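# The Skumport End

I only went to watch because Impi Rissanen had a spare ticket and the heating was off at mine.

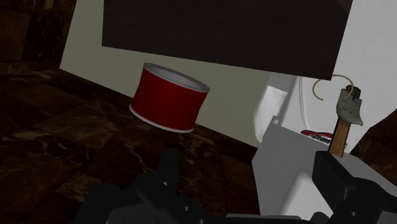
Anyway, I'd never seen a baseball match in my life, unless you count rounders at school, and Impi talked all the way there about Octavio Bustos and his left arm. He'd thrown 64 innings for Skumport that season and walked hardly anyone — I nodded as if I knew whether that was good.

The crowd was 1243, they read it out over the speaker, and I'd say more than 20 of them were Bustoses. His uncle Abelardo sat right in front of us in a massive coat, eating sunflower seeds and telling the umpire about his eyesight.

Jultutstead had a lad called Esben Holst who hit everything. Twice he sent it into the car park. So when he came up in the last inning, with two out and a man on third and us one run ahead, Abelardo stopped chewing.

"Don't look at me," he said, though I hadn't been.

First one was a strike. Then a ball, then another, then Holst fouled off five in a row and I found I'd got hold of Impi's sleeve. I couldn't have told you the rules! I just wanted that boy to get to go home.

Octavio wiped his hand down his trousers and looked over at the dugout, where Eulalia Medina, the manager, was doing up her shoelace. She didn't even lift her head.

He threw the slow one.

Holst swung so early he nearly sat down, and Abelardo turned round and kissed me on the forehead, seeds and all.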